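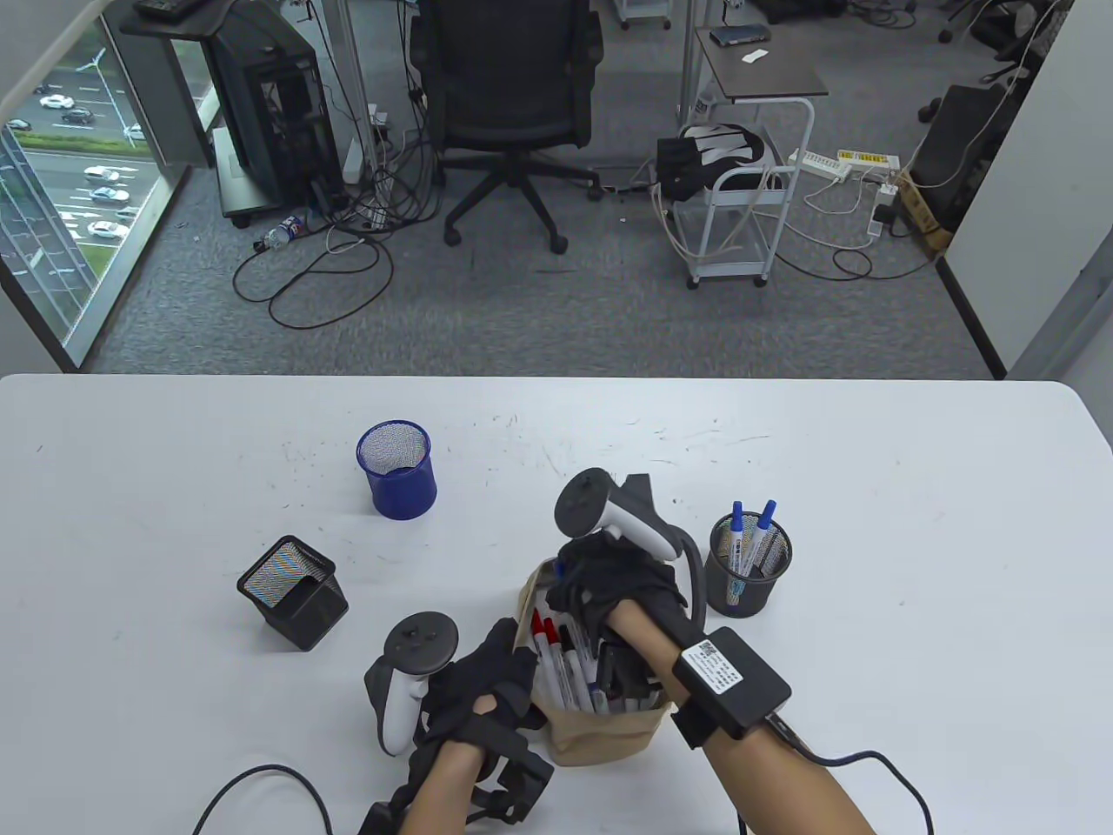

Tu devrais arrêter le lait et tu verras, écrivait Wilfredo Enriquez sous mon dernier billet, moi ça m'a changé la vie en 15 jours. Merci Wilfredo, c'est gentil, vraiment ! Mais j'ai déjà arrêté le lait. J'ai aussi arrêté le pain, les tomates, le vin blanc (le vin blanc !) et, pendant un printemps entier, le chocolat. Mes migraines s'en fichent complètement.

Temps de lecture : 4 min

Donc je reprends pour celles et ceux qui débarquent. J'ai des migraines depuis le lycée, avec aura une fois sur deux : un petit zigzag brillant qui apparaît à gauche, qui grandit, et là je sais que j'ai 30 minutes pour rentrer, fermer les volets et prévenir au boulot. Pendant des années j'ai fait comme tout le monde dans ma famille, c'est-à-dire deux comprimés et on serre les dents. Ma mère appelait ça « avoir sa tête ». Elle avait sa tête, ma tante avait sa tête, et on marchait sur la pointe des pieds.

En avril j'ai enfin vu une neurologue, à la consultation de la rue Kocsis. Des mois d'attente, un parking payant, une salle avec des néons qui grésillent (pour des migraineux, bravo), mais une heure entière d'entretien et elle ne m'a pas coupé la parole une seule fois. La docteure Rosenthal m'a demandé combien de comprimés je prenais par mois. J'ai dit « bof, quelques-uns ». Elle a attendu. J'ai compté sur mes doigts et j'ai manqué de doigts.

Et c'est là qu'elle m'a parlé des céphalées par abus de médicaments. Je connaissais vaguement l'expression, je pensais que ça concernait les autres, ceux qui avalent des trucs costauds. Eh bien non, les antalgiques de pharmacie tout bêtes peuvent très bien faire ça quand on en prend trop souvent : le mal de tête revient, on reprend un comprimé, il revient encore. Elle m'a fait tenir un agenda avant de décider quoi que ce soit. Date, heure de début, intensité, ce que j'ai pris, sommeil, règles. Pas la météo, j'ai demandé, elle a souri.

J'ai d'abord essayé de le faire sur mon téléphone avec Nerkside, une appli qu'on m'avait conseillée. Très jolie, des courbes partout, sauf que regarder un écran en pleine crise, merci bien. Je suis passée à un carnet à spirale avec un crayon gras, que je peux remplir presque dans le noir. Mon écriture de crise est à encadrer.

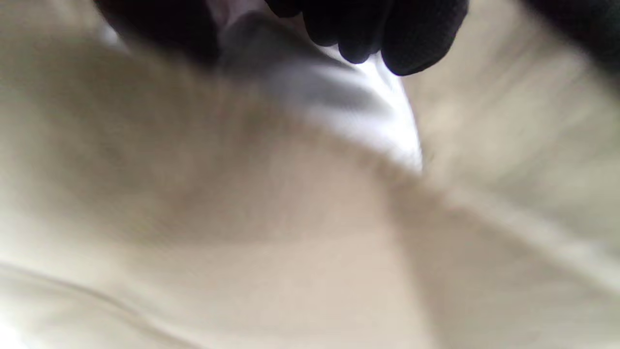

Le carnet, donc, je l'ai tenu 135 jours sans en sauter un seul, et j'en suis plus fière que de mon permis. En relisant, deux choses m'ont sauté aux yeux. D'abord, mes fameuses « migraines du samedi » tombent surtout les matins où je dors trop longtemps après une semaine de nuits courtes. Ensuite, le fromage n'y est pour rien. Sunita (oui, on s'appelle par nos prénoms maintenant, enfin moi dans ma tête) m'a expliqué qu'un cerveau de migraineux aime la routine : les repas à heure fixe, le coucher à heure fixe, le café aussi. Je suis devenue une vieille dame réglée comme une pendule, et j'ai trente-neuf ans.

Le sevrage des antalgiques, je ne vais pas vous mentir, les premiers temps ont été affreux. J'ai pleuré dans la baignoire. J'ai détesté tout le monde, surtout ceux qui me proposaient une tisane. Et puis ça s'est espacé. J'ai aussi un traitement de fond, dont je ne donnerai pas le nom ici parce que chaque fois que je cite un médicament je reçois dix messages me demandant la dose, et que je suis documentaliste, pas médecin. Parlez-en au vôtre !

Prochain rendez-vous à la rentrée, j'y vais avec mon carnet et une liste de questions longue comme le bras, dont une sur l'aura et la pilule que j'aurais dû poser il y a quinze ans. Si vous en avez que je pourrais lui soumettre, mettez-les en commentaire. Et Wilfredo, garde ton lait d'avoine, mais raconte-moi quand même comment tu dors.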